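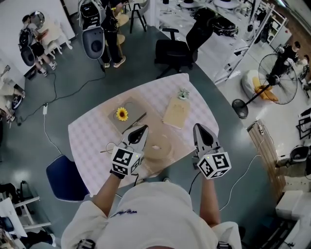
Vol. 2, p. 68

Search this site Go

Sunflower

Print this page | E-mail this article

The sunflower is a tall annual plant of the daisy family, grown for its seeds, its oil and its wonderfully bold flower heads. It is native to North America, where people were raising it as a crop thousands of years before it reached Europe, and it remains one of the few major food plants to have been first farmed on that continent. The scientific name, Helianthus annuus, joins the Greek words for "sun" and "flower" to the Latin for "yearly."

The flower head

What most people call the flower is a whole crowd of flowers! The yellow "petals" around the rim are ray florets, each one a separate flower that usually sets no seed. The dark center is packed with hundreds of tiny disk florets, and these are the ones that ripen into seeds. They open from the outside in, ring by ring, over a week or more, so a head partway through its bloom shows open florets near the edge and tight buds in the middle.

The florets sit in two sets of spirals that wind in opposite directions. Count the spirals one way and then the other and you will often get neighboring numbers from the Fibonacci series, such as 34 and 55 - a pattern that lets the plant fill the disk with hardly any wasted space. Very large heads can go a step or two further up the series.

Following the sun

Young sunflowers really do track the sun. The stem grows faster on its east side during the day, which tips the bud slowly westward, and faster on its west side at night, which swings it back in time for dawn. Once the head is fully open the stem stiffens and the movement stops, and most mature heads then stay facing east. A head that faces east warms up early in the morning, and bees seem to love it.

Growing

Sunflowers want full sun and deep soil, and they are not fussy about much else. Seeds go in after the last frost, in many places in April or May, about an inch deep. Tall kinds need a stake in windy spots. Squirrels and birds will take ripe seed quickly, and many gardeners tie a paper bag or a piece of netting over the best heads.

In the farming district of Truddale the crop is planted on the low terraces above the river, and the local strain, Lalirano, is a favorite with home growers. It is a branching plant, with one main head and a scatter of smaller ones that keep coming after the first is cut. A well-kept row at the Zotby garden reached 69 inches, which is modest for a sunflower but very handy for cutting. A second strain from the same district, Kushwaha, is shorter and sturdier at 44 inches and makes a lovely hedge along a vegetable bed.

Seeds and oil

There are two broad types of seed. Oilseed kinds have small black hulls and a high share of oil; confection kinds are larger, usually striped, and are roasted for snacks or shelled for baking. The pressed oil is pale and mild and holds up well in a frying pan. What is left after pressing makes a good protein feed for cattle.

In decoration

Few flowers are so easy to recognize in silk, paper or plastic. Even a simple artificial sunflower needs only yellow petals and a dark brown center to be known at once from across a room, and it looks cheerful against almost any tablecloth, pink gingham included. Fresh heads last around a week in a vase if the water is changed often. For drying, hang them upside down somewhere dark and airy - the petals shrink and curl, but the disk keeps its beautiful pattern for years.

See also: Daisy family; Jerusalem artichoke; Safflower

2 comments | 44 shares

Print | E-mail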